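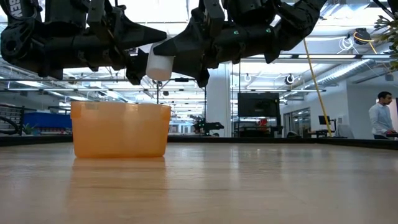 October, gripper swap, pass 2

Okay, so the Brindo hand is on the right arm now and the left one keeps its pointed tip. Cylinder into the orange bin again, same as with the old Rollano jaws, so I can put the numbers side by side (Garba, they go in the usual sheet, second tab).

Settings: grip force limit at 43 percent, wrist speed as before, control loop at 1000 Hz. I wanted to try a slower loop too but ran out of morning.

First impression: I like this hand a lot! The jaws always wanted the cylinder dead center or they'd twist it, and the fingers just sort of gather it in, even when I set it down sloppy. Letting go is where I lose time. The fingers open one after another and the last one drags, so the cylinder tips before it drops. Out of almost 9 minutes of running I'd guess a good chunk was me nudging the release pose.

Left arm is only there to steady the cylinder before release. Its tip comes in too close for my taste, so I backed the approach point off by 2 mm and will see.

Suleiman thinks the drag is in the Ko controller and not the hand, something about how it queues the finger commands. Could be. He's asking the Trurkbridge people for their release script.

To do: log finger currents on open, rerun with the slower loop, retape the cable at the wrist.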